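Hendley lab pits two grippers against each other, and the cheap one refuses to lose

5 December 2018

The automation lab at Hendley has finished the first part of its gripper comparison, a project that was budgeted for six weeks and has so far consumed most of the fall, one coffee machine and a good deal of pride.

The contestants are the Comosmont, a two-finger gripper with a price to match its brochure, and the Prernska, which costs a third as much and arrived with instructions for a different model. Each was bolted to the same arm, run from the same controller and asked to pick up 700 household items, among them socks, spoons, tape rolls and a rubber duck that has since been retired with honors.

Leonie Steiner, who runs the tests, had expected to be done by lunch on the first day. "I wrote the conclusion before we started," she said. "I've had to delete it."

The Comosmont was faster and gentler, and it dropped almost nothing with a flat side. On soft items it became thoughtful. It would close, open, close again and then report a successful grasp while holding air, a habit familiar to anyone who has worked with contractors. The Prernska had no such doubts. It grabbed everything with the same force and got most of it into the bin, including a spoon that is now more of a hook.

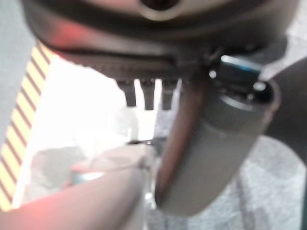

Cameras turned out to be the sorer subject. The lab tried one at the wrist and one on a stand, and the two spent much of the trial disagreeing over where things were. The wrist camera gets close to the work, but the fingers take up a generous share of the view and anything bright behind them tends to wash out. The stand camera sees the whole area until the arm moves in front of it, and moving is what the arm was bought for.

Borghild Åberg, the lab's controls engineer, has settled on using the wrist view for the last stretch of each grasp and the stand view for everything before that. The handover between them failed often in May and fails less now. She would not give a percentage, but she did smile.

Hamdy, the parts distributor paying for half the work, had hoped for a clear winner to put in its spring catalog. It will get a table with a lot of footnotes instead.

Part two starts after the holidays, with three new sets of fingertips and a fresh box of spoons. Steiner says she will write the conclusion last this time.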